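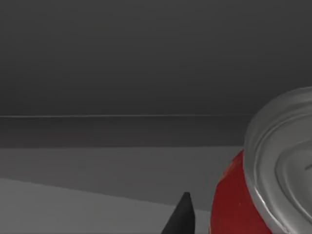
Dose, Fingerspitze, sehr viel Grau. So sieht ein Arbeitstag im Januar 2021 aus.

Dosenpfand

Ich habe in den letzten Wochen mehr Zeit mit einer roten Getränkedose verbracht als mit meiner Familie, und die Dose gibt es nicht einmal. Sie besteht aus Dreiecken und einem Glanzlicht, das sich jemand viel Mühe hat kosten lassen. Auf dem Deckel sieht man die Rillen, und ich kenne sie inzwischen alle persönlich.

Für alle, die beim letzten Eintrag ausgestiegen sind: Ich sammle Beispiele für Bosska. Bosska ist unser Lernprojekt und soll irgendwann Dinge in einer Küche greifen, anheben und woanders wieder hinstellen. Davor muss ihm jemand zeigen, wie das aussieht, wenn man es kann. Dieser Jemand bin ich, mit einem Controller in der Hand und einem simulierten Arm am anderen Ende der Leitung. Dass ich es selbst erst lernen musste, hatte bei der Aufgabenverteilung keiner bedacht, ich am allerwenigsten.

Der Ablauf einer Aufnahme ist schnell erzählt. Szene laden, Taste drücken, hinfahren, zugreifen, anheben, absetzen, Taste drücken. Dazwischen liegt das Hinfahren. Von weitem wirkt so eine Dose wie ein großzügiges Ziel, und je näher der Greifer kommt, desto weniger weiß man, wo man ist. Am Ende hat man den Deckel im halben Bild und eine schwarze Fingerspitze davor und muss entscheiden, ob die Lücke dazwischen ein Zentimeter ist oder gar keiner. Meine Trefferquote bei dieser Frage behalte ich für mich.

Wenn es keiner ist, kippt die Dose. Eine simulierte Dose kippt übrigens mit großer Würde. Sie rollt auch gern, in eine Richtung, die Effie Yule als «physikalisch plausibel» bezeichnet hat und ich als beleidigt. Effie kümmert sich um die Physik, und ich habe gelernt, ihr keine Nachrichten mehr zu schicken, in denen nur «Dose schon wieder» steht. Sie hätte gern die Reibungswerte dazu.

Was ein gutes Beispiel ist

Darüber haben wir länger gestritten, als die meisten Beispiele dauern. Am Anfang wollte ich nur die schönen behalten: ruhige Anfahrt, ein Griff, fertig. Onni Vainio, der das Modell trainiert, wollte auch die, bei denen ich danebenliege, kurz zurückfahre und es noch einmal versuche. Ein Modell, das nur makellose Anfahrten gesehen hat, steht nach dem ersten kleinen Fehler da wie ich auf einer Hochzeit, sobald getanzt wird.

Das leuchtet mir ein. Es kränkt mich trotzdem ein bisschen, dass mein Zögern jetzt Trainingsmaterial ist. In der Datei steht dazu ein eigenes Etikett, «korrigiert», und das klingt immerhin besser als das, was ich beim Aufnehmen gesagt habe. Der Ton wird nicht mitgeschnitten. Ich habe zweimal nachgefragt.

Weggeworfen wird trotzdem einiges. Von den 343 Aufnahmen, die bis jetzt auf dem Rechner liegen, habe ich 41 aussortiert. Darunter sind solche, in denen der Finger durch die Tischplatte ging (Effie weiß Bescheid), mehrere, in denen ich vergessen hatte, die Aufnahme zu beenden, und eine, in der der Arm lange vollkommen regungslos vor der Dose verharrt, während ich Tee koche. Onni fand die letzte interessant. Sie ist trotzdem gelöscht.

Mein größtes Laster steht in keinem Etikett: Ich greife immer von links. Es fiel mir erst auf, als ich mir einen Schwung Aufnahmen am Stück angesehen habe, eine nach der anderen, dieselbe Fingerspitze auf demselben Weg. Hätten wir damit trainiert, wäre Bosska ein sehr überzeugter Linksanfahrer geworden und beim ersten Hindernis auf dieser Seite in eine Sinnkrise geraten. Seitdem klebt am Monitor ein Zettel, auf dem RECHTS steht. Besucher halten das für eine Verkehrsregel.

Küche ohne Alltag

Nach der Dose, dachte ich, kann mich nichts mehr schrecken. Dann habe ich mir die Arbeitsplatte von oben angesehen.

Man muss sich die Person vorstellen, die hier wohnt. Eine Teekanne mit blau-weißem Muster und Holzgriff, dazu ein dunkelgrüner Kessel mit goldenem Deckel und einer Tülle wie ein Vogelschnabel. Jemand mit Geschmack und vermutlich mit Erbtante. Und mitten auf der Platte eine knallpinke Röhre Chips, offen. Ich fühle mich dieser Person sehr nahe.

Für Bosska ist der Unterschied zwischen Erbstück und Knabberei unerheblich, es geht um Formen. Die Röhre steht hoch und schmal da und verzeiht nichts. Das Glas mit dem roten Deckel ist kurz und breit, ein Anfängerobjekt, ich habe es sehr gern. Die Kanne ist ein Albtraum: Bügel, Tülle, Knauf, lauter Stellen, an denen man anfassen könnte, und bei den meisten davon wird man es bereuen. Den Kessel habe ich bisher umfahren wie einen Nachbarn, dem man noch eine Bohrmaschine schuldet.

Der große Korb hinten an der Wand hat mich anfangs beschäftigt, da ich ihn unbedingt als Ziel haben wollte. Dinge in einen Korb legen, das versteht jeder, auch mein Vater, dem ich die Sache am Telefon erklärt habe. Er fragte, warum der Roboter dafür Unterricht braucht. Ich sagte, damit er es auch kann, wenn der Korb woanders steht. «Dann soll man ihn halt stehen lassen», sagte mein Vater, und damit war das Forschungsfeld für ihn abgeschlossen. 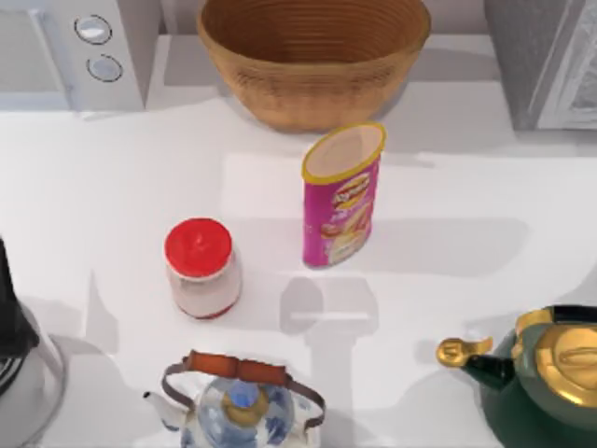 Wie es weitergeht

Der Plan sieht 1351 Aufnahmen vor. Die Zahl stammt von Onni und hat eine Herleitung, die ich mir habe zeigen lassen und sofort wieder vergessen habe. Fertig sein sollen wir im April. Ich habe das im Kopf überschlagen und mir dann lieber einen besseren Stuhl bestellt.

Geändert wird ab sofort Folgendes: Die Startposition des Arms wird gewürfelt, damit ich mir keine Lieblingswege mehr angewöhnen kann. Die Gegenstände tauschen zwischen den Aufnahmen die Plätze. Und es kommt eine zweite Person an den Controller, Josefien Baert, die beim Probelauf die Dose beim ersten Versuch sauber gegriffen hat, von rechts, und dabei noch mit jemandem redete. Ich habe ihr gratuliert. Onni hat gefragt, ob sie das auch schlechter könne, wegen der Korrekturen. Für die bleibe dann wohl ich zuständig.

Zum Nachlesen für mich selbst, weil ich es sonst wieder vergesse: vor jeder Sitzung drei Griffe zum Warmwerden, die nicht gespeichert werden. Etikett sofort vergeben und nicht abends aus der Erinnerung. Teewasser erst aufsetzen, wenn die Aufnahme beendet ist.

Wer wissen will, wie ich mich beim Kessel schlage, muss auf den nächsten Eintrag warten. Ich fange mit dem Glas an.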